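Kestdale shop notebook – storage and display bench
Thursday, November 2, 2023

Print this page | E-mail this entry

Picking up where I left off on the hooks. Dardo wanted them closer together and I wanted them farther apart, so of course we ended up with the spacing we had back in June. Fine by me! The rail is the same one as before, I just cleaned up the slot with a rag and a bit of dish soap (the old tape gum takes forever, use warm water).

Main job today was the dishes. Natalie brought in a box from the thrift store on Sendero, 9 pieces for less than I spend on lunch, and I went through them on the side counter with a flashlight looking for hairline cracks. Two went straight in the trash. One of the mugs has a chip under the handle that you can only find with your thumb, so I put a dot of nail polish on it and kept it for the soaking tests. If anybody sees a mug with a red dot, please don't drink out of it.

The wire basket gave me more trouble than it should have. It's made to sit flat on a shelf and I've got it hung from its back edge, and every time I put a heavy plate in, the whole thing wanted to swing. I swapped the zip ties for a pair of proper screws with wide washers – much better. I loaded it up with a 300 g bag of rice on top of the plates and left it through lunch. Didn't budge. Cletus still thinks the dividers are too soft and will spread over time. He may be right, so I measured the gap in front of the first divider and got 28 mm. Somebody check it again next week and write the number under mine.

Then the glass rack. I love this thing, it looks like it came off my aunt's sideboard. The base is heavier than the one from Maluleke we tried first, and that one went over if you so much as breathed on it. With a single glass on one side it stands okay, but I haven't tried loading all the arms yet. I'm sticking with plastic glasses until I have (Yamila has swept up enough already this fall).

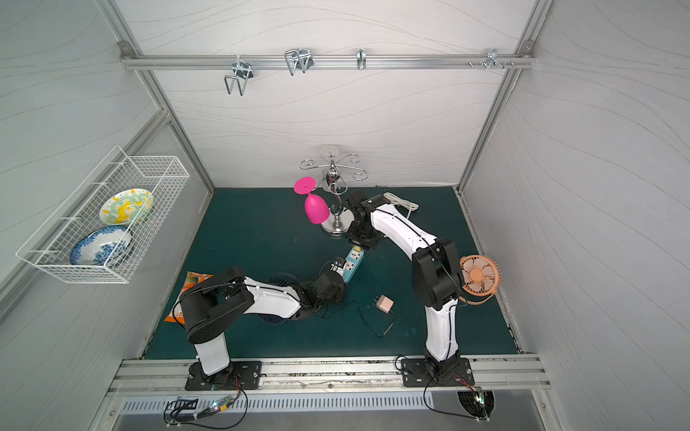
Flowery plates in the wall basket, pink plastic glass upside down on the rack, nothing on the hooks yet.

I do like the two patterns next to each other – the yellow and mint one is my favorite of the whole box and I'd happily take it home.

Still to do:
- something to hang on those hooks. Nicanor says he has a bag of old measuring spoons and a ladle or two at home
- felt dots for the rack base, the small size
- ask Karkeo if they still sell the basket in the deeper version
- wash the rest of the box and get the price stickers off (vegetable oil, then soap)

Rice is back in the cupboard, top shelf, left side.

2 comments | 0 shares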